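About Palside Travel Clinic

We do shots, pills and straight talk for people who are going places.

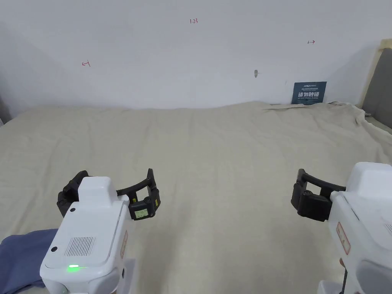
Rami Sayegh told us last June that he'd put off his typhoid vaccine for three trips running, mostly because he couldn't work out who to call. His regular doctor didn't stock it, the pharmacy had a waiting list, and the big hospital wanted a referral. He asked why it had to be such a chore. Good question, Rami! It's pretty much the one that got us started.

I'm the nurse who opened Palside, and I still give a lot of the shots myself. Before this I worked in a family practice where travel questions got squeezed into the last two minutes of a visit about something else. People would be halfway out the door and say, oh, by the way, I'm off to see my grandmother for six weeks, do I need anything? (Often, yes.) I wanted a place where that was the whole appointment.

So that's what you get with us. A first visit is 40 minutes. We go over where you're headed, how long you'll be there, what you've had before and what you take every day. Bring your old vaccine card if you can find it. If you can't, don't panic, we'll check the state registry and go from there.

We keep yellow fever, typhoid, rabies, hepatitis A and B and the routine boosters on hand, and we can prescribe malaria tablets. Try to come in four to six weeks before you leave. Some vaccines need more than one dose and others take a while to kick in. Leaving sooner than that? Call anyway, there's usually something worth doing.

We're small. Two nurses, one doctor, and a front desk that picks up the phone from 8 in the morning. Last year we saw people heading to 41 countries, and over 30 of our patients were students going abroad for the first time, which I love, they ask the best questions.

We also run Zamen, our evening program for families visiting relatives overseas. It grew out of a talk I gave at the Geagea Community Center, where I'd set out a few chairs and ended up standing in the hallway myself. Kids are welcome, grandparents too, and you don't have to be a patient to come.

You'll find us at 156 Flarnarura Street, upstairs from the bakery. There's an elevator around the back, and parking is free after 5 p.m.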